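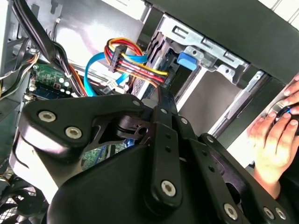 One buyer wrote to us that the side filter went on in the time it took the kettle to boil, and that cutting the front one to fit her older tower took the rest of the evening. We have since added a paper template to the box.

# Vallodden Dust Filter Set for Desktop Towers

**Made by:** Wusano
**Sold by:** Kovville
**Price:** £33 including VAT
**Stock:** In stock, sent within five working days

The Vallodden set covers the air intakes of a desktop computer with a fine washable mesh. It fits on the outside of the case, held by magnetic strip on steel panels and by adhesive strip on plastic or aluminium ones. You don't need to open the computer to fit it.

## What's in the box

- Front filter sheet, can be cut to size
- Side filter, 200 mm square
- Base filter with a stiff edge and pull tab
- Magnetic strip, supplied as a single roll
- Adhesive strip, same length as the magnetic
- Paper cutting template
- Soft brush
- Printed instructions

Scissors are not included. Ordinary kitchen ones will cut both the mesh and the strip.

## Before you order

Hold a fridge magnet against each panel you want to cover. If it sticks, use the magnetic strip. If it slides off, use the adhesive. Many towers have steel sides and a plastic front, so you may end up using both.

Find out which way the air moves through your case. Hold a narrow piece of tissue near each grille with the computer running. Where the tissue is pulled in, fit a filter. Where it is blown away, leave the grille clear. Covering an outlet keeps warm air in the case and does nothing about dust.

The set is meant for full-size and mid-size towers. It can be cut down for smaller cases, although the base filter can't be trimmed without losing its stiff edge. It isn't suitable for laptops or all-in-one machines.

## Fitting

1. Shut the computer down and unplug it.
2. Wipe the panels with a dry cloth. For adhesive strip, wipe again with a slightly damp one and let the panel dry fully.
3. Lay the template over the grille, mark the corners in pencil and cut the mesh just outside the line.
4. Put strip along all four edges of the mesh. Gaps at the corners let dust past.
5. Press the filter on and run a thumb round the edge.
6. Slide the base filter under the case from the back, with the tab facing you.

If the case is already dusty inside, clean it first. A filter slows down new dust and won't shift what is there. Use short bursts of compressed air, with the can upright, and hold the fan blades still while you do it. A household vacuum cleaner can build up static and is best kept away from the circuit boards.

## Cleaning the filters

Brush the mesh when it starts to look grey. How often depends on the room. A computer on carpet, or in a house with a dog, will need it a good deal more than one on a desk in a spare bedroom.

For a proper wash, take the filter off and rinse it under a cool tap, from the clean side through to the dirty side. A drop of washing-up liquid is fine. Don't wring it, and don't put it on a radiator. It must be completely dry before it goes back on.

Filters on adhesive strip can be lifted more than 11 times before the strip loses its grip. Magnetic strip should last as long as the mesh.

## Details

| | |
|---|---|
| Mesh | Woven nylon, black |
| Side filter | 200 mm square |
| Strip | Magnetic and adhesive |
| Washable | Yes, by hand |
| Replacement mesh | Sold separately |
| Guarantee | 33 months |

## Vallodden or Vitale?

We also stock the Vitale filter, a foam sheet sold by the roll. It costs less and is easier to cut into odd shapes. It also holds back more air, so fans may run faster, and it tends to crumble with repeated washing. For an office computer that spends most of its day on email, either will do. For a machine with a large graphics card we would choose the Vallodden mesh.

## Delivery and returns

Delivery is free within mainland UK. Unused sets can be returned in their box for a full refund. Once the mesh has been cut we can only take it back if it is faulty.

The base filter was changed last June to include the pull tab. Replacement mesh fits both the old and new versions.

Page updated 02/01/2023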